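Dilgate Says Thank You to Its Longest-Serving Singing Teacher

August 18, 2024

There are people in every town who seem to have taught half the neighbors something, and in Dilgate one of those people is surely Dwynwen Ruddock, who turned 80 this month and was given an evening of music, cake and a good many happy tears at the Daretti Hall.

The idea came from two of her old pupils, Shamim Durrani and Rhun Howells, who started writing to former choir members back in the spring and hoped for a dozen replies. They ended up with 85 singers on the risers, some of them grandparents now, and one who had driven through the night with her garment bag hanging in the back seat (she slept in the parking lot, and sang beautifully all the same).

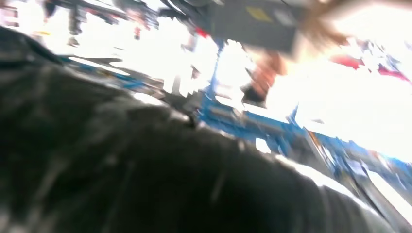

Songs she taught them by ear

Mrs. Ruddock never did care much for sheet music in the first weeks. She liked her pupils to listen to each other first, and the program was built around the pieces she used to teach that way, with Meirion Landeg at the piano and Ynyr Bevan leading the lower voices. They closed with "The Ferry Road Home," which she arranged herself for her very first group, and by the second verse most of the hall had joined in.

She was asked to say a few words and said quite a lot of them, to everyone's delight, naming pupils row by row and reminding Mr. Howells that he still owes her a songbook.

The collection at the door came to $1,078, and all of it will go toward lessons for children whose families can't easily pay for them. The first free classes begin in September, upstairs at the hall, and parents can put a child's name down at the front desk any afternoon. Mrs. Ruddock plans to sit in on the opening class, and she has already asked for a chair near the altos.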